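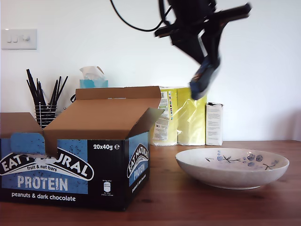 Skando bench gallery, April

Quick page from the Skando bench at Widetcombe. Write-up is coming, wanted the setup and the numbers online first. Click through if you just want the bench, read on if you want the method.

Short version of the method: we don't stop the arm above an item to look again. Old way was move, stop, look, correct, grab. Works, slow. Now Cliker keeps a running guess of where the item is and fixes the path on the way down. One guess every 3 frames, the ones in between are filled in from the arm's own joint readings.

The bench
Wooden table, white wall behind, household stuff on it. Eat Natural protein bar box up front with the flaps open, yellow packages along the wall, the bowl with blue flowers off to the right. Arm coming down fast toward the yellow ones.

Why these items
Shiny wrap is the hard part. Glare moves when the light moves and the old planner kept chasing it. Big box flaps are the other problem – they stick up and hide whatever is behind, like the tissue box and the wire mesh holder. The bowl is in the set for the rim grasp, which is still our weakest one.

Numbers
200 attempts, same arm settings all the way thru, items moved by hand between attempts. 184 good grasps. A good grasp = lifted, held, put back down in the right zone. Drop it early and it's a miss, even if it lands fine. We're strict on that.

Misses
19 in the log if you go and look. 3 of those we gave back after review, the zone line on the overlay had shifted and the put-downs were good. So 16, which is the number to quote. The 184 already has the 3 in it. Mostly glossy wrap, then rims.

Compared to what
Oyelaran planner, stop-and-look, same items. Reruns not finished so no side by side yet. Will not post half a table. The speed difference is easy to see standing next to it, but thats not a result.

Blur
Got asked. Wrist speed is up from the last page and the arm smears in the room view at normal exposure. Does not touch the tracking, which runs off a seperate sensor with a short shutter.

Known problems
Thin things. The black sticks in the holder get read as one lump, so we left them out as targets. Cable loop on the arm sometimes crosses the sensor view on a wide swing – rerouting it is on the list. Dark items against a dark box panel, also bad.

Next
More rims. Lower light. Two targets close together, grab the named one and leave the other alone. Logs go up when Renato Insaurralde is done cleaning the time stamps, ask him for the raw files if you need them sooner.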